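Skekesside Mending Notes

README, version 2
Last revised August 12, 2024

Hello, and thank you for opening this file before opening the others. I know that READMEs are mostly skipped, and I have skipped plenty myself, but the data makes a good deal more sense with a bit of chat beforehand, so do put the kettle on if you have the time.

What this is

Skekesside Mending Notes is a set of written records about small repairs to everyday fabric things: coats, curtains, rucksacks, cushion covers, oven gloves, a great many pockets. Each record says what the article was, what was wrong with it, what I did, what I used, and (where the owner has told me) how the repair was holding up later on. There are 234 records in this version. They began as scribbles in the back of a pattern catalogue and were typed up over several winters at my kitchen table in Skekesside, with quite a lot of squinting at my own handwriting.

I made it because I kept looking for something like it and never found it. There are lovely books on how to darn and patch, and there are very serious papers on how fibres wear, but I wanted the plain middle ground: what breaks on ordinary things, in what order, and which mends are worth the evening they take. If you teach sewing, run a mending table, design bags for a living or just like reading about other people's elbows wearing through, I hope you find something in here.

What's in the folder

mends.csv is the main table, one row per repair.
terms.txt is a list of 51 words I use for faults, stitches and fastenings, with my own meaning given for each.
readme.txt is what you are reading now.

If you have the older release, please note that the terms used to sit inside the main table as a very long and silly column. They have their own file now, and everything is much happier.

How an article gets its name

The article column was the hardest to settle, which surprised me. People bring a thing in and call it whatever they call it at home, and three people will have three words for the same object. I now name things by shape and fastening first and by use second.

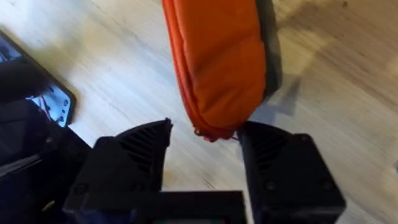
Bags have caused me the most bother of all, and I have changed my mind about them at least twice. A tote is a tote and everyone agrees, but anything small and soft is up for grabs. Take a long orange bag like the one hanging over the floorboards there, soft and roughly a cylinder, with that slight shine and the little creases running down its length. A walker would say stuff sack straight away, and another person might just as well keep knitting needles in it. In the table it would go down as "bag, soft, long", with "light shiny fabric" in the material column, and the owner's own word would be kept in the column called owner_word, because I think those words are half the pleasure. Please don't tidy them up if you reuse the data! One of my favourites is "the rain thing", for a pushchair cover.

The columns, one by one

record_id: A plain running number. The gaps are records I took out at the owner's request, and the numbers have not been used again.

article: My name for the thing, following the rule above.

owner_word: What the owner called it, in their spelling if they wrote it down.

material: What I could tell by looking and feeling. I do not burn threads to identify them and I have no microscope, so "cotton" means "I would bet on cotton". Where I had no idea I have put "unsure", and there are a fair few of those. Linings have their own line in the note.

fault: One term from terms.txt. If there were several faults, I chose the one that made the owner bring the article in, even when I privately thought another was worse.

mend: What I did, again using the terms list.

thread: Type and weight. You will see "Plutia" a lot here, and I should explain that it is simply the house name on the big cones I bought from a closing-down draper in January, many years ago now. It is a middling polyester thread. I was still using up the grey long after I was sick of the sight of it, so please don't read anything clever into how often grey appears.

minutes: Time at the table, rounded to the nearest five. Tea is not included, though finding the right needle is.

later: "Holding", "gone again", "gone elsewhere" or blank. More on this further down, as it is the column people most want and the one I trust least.

note: Free text, never longer than 1,000 characters. I am a rambler by nature and the limit was set for everyone's sake.

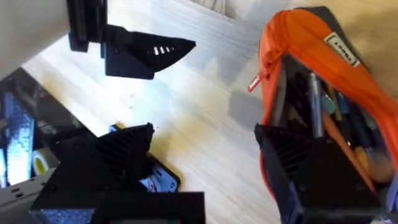
FASTENINGS AND OPENINGS

I have given these a section to themselves, partly from fondness and partly because the codes are a bit fiddly. An opening is recorded separately from whatever closes it, so a torn zip and a tear next to a zip are different faults, even though owners describe both as "the zip's gone". If you lump them together you will think zips are far weaker than they are.

The code Z1 is for a slider that runs but leaves the teeth apart behind it. Nine times out of ten (a figure of speech, please don't cite it) a gentle squeeze with pliers will put it right for a while. Z2 is for damaged teeth. Z3 is for tape that has come away from the cloth, and it is the one I would ask you to look at most kindly, because it covers everything from a short gap you can close with backstitch during the news to a whole side flapping free. The minutes column will give you some idea which sort it was.

Drawstrings are D1 if the cord has snapped and D2 if the channel has torn. Buttons are B, with no number, as I got bored. Hooks, poppers and toggles are all under H, and I accept that toggles probably deserve better.

One habit of mine you should know about: when I replace a zip I nearly always choose one a size heavier than the original. On small articles this makes the opening stiffer, and some owners have not liked it, and have said so. Their remarks are in the notes.

How the notes were gathered

Everything came across my own table or that of my sister in Minia, who kept her records in the same form and was a good deal neater about it. Hers carry an M at the end of the record_id. Minia is on the coast, and you will find more corroded metal in her rows and more worn-through wool in mine. I would not go any further than that in comparing the two places, as she also sees far more children's things than I do.

The typing up was done in Kettani, a small form-filling program a neighbour wrote for a seed list and kindly let us borrow. It insists on an entry in every box except later and note, so the word "unsure" sometimes stands where a paper record would have had nothing at all.

Owners were asked whether their mend could go in. No names, addresses or telephone numbers were typed up, and I read through the notes for anything too personal. I did leave in the christening gown story, with permission, because it makes me laugh every time.
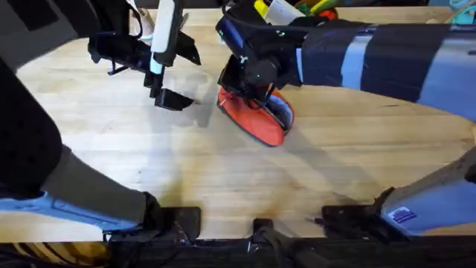
Red zipped pouch, partly open, grey-blue lining on show.

Linings

Since the first version, several readers have written to ask why linings are not a column of their own. The plain reason is that I didn't think of it until I was well past halfway. They are in the note where they mattered, always beginning with the word "lining" and a colon, so a simple search will pull them out for you. A lining that was only caught in the zip and eased free again is not counted as damaged. A lining with a hole in it is, even if the owner had never noticed and would happily have gone on losing coins into it for ever.

Things to be careful of

Please remember that only broken things come to a mender. The table cannot tell you how often coats fail, because I never see the coats that are fine. It also can't tell you much about cheap things compared with dear ones, as people are more likely to bring in what they paid a lot for or what their mother gave them.

The later column is mostly made of chance meetings. If I bumped into an owner at the market and they said the knees were still going strong, it went in as "holding". About half the rows are blank, and a blank means only that we have not spoken. I would be uneasy to see it turned into a success rate.

Both of us improved as we went along, too. My early darns are dreadful, and the first few dozen rows should be read with charity.

Using and sharing

You are welcome to use the notes for teaching, study, talks or your own curiosity, and to pass them on with this file attached. If you change the terms list, please give your version another name so that the two don't get muddled. A small mention of Skekesside Mending Notes would be lovely.

If you spot a mistake, write it down with its record_id and send it along with your copy of the row. Corrections go in when I next have a quiet fortnight. The next release will have curtains split from blinds, which a very patient reader has been asking for since the beginning, and I am sorry it has taken me so long.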